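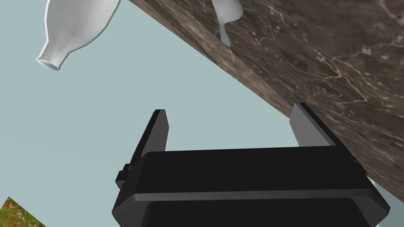 Simulated wrist view in Drevance, with the gripper open near a marble slab.

Drevance is a software package for motion planning and control of robot arms with parallel-jaw grippers. It is developed by Simard, a small company in Pustau, and is used mostly in simulation. The package has 2 main parts: a planner, which searches for a path of the arm, and a controller, which follows this path and corrects it from the wrist view.

History

The first version was written as an internal tool for testing grasp plans before they were sent to a real arm. It could read only one robot model and had no rendering. The renderer was added in version 2, together with the scene format called Josomport, which stores the objects, their surfaces and the light in one text file. Older scene files can still be opened, but they must be converted first.

Planning

The planner grows a tree of arm positions from the start and from the goal, until the two trees meet. Each new position is checked for collision against a simplified shape of every object. By default the search stops after 2000 positions, and the user receives the best partial path – this limit can be changed in the settings file. A finished path is then made shorter and smoother in 5 passes. 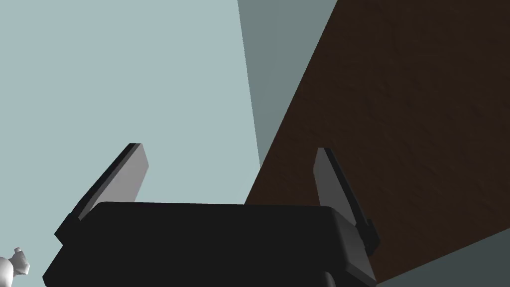 Collision checking in Drevance treats the gripper as several separate bodies. The housing is one body and each finger is another, so that the opening of the jaws can change during the motion. When the fingers are spread wide and nothing is between them, as in the view here, the planner must keep the full width free, and a large brown surface behind the right finger is tested against this finger first. The empty space between the pads is not counted as part of the gripper.

Limitations

Soft objects and liquids are not supported. Thin edges may be missed when the distance between two checked positions is too large – the manual recommends a smaller step near tables and shelves.

Related articles
Motion planning
Collision detection
Parallel-jaw gripper
Josomport (scene format)

Search this encyclopedia
Go Advanced search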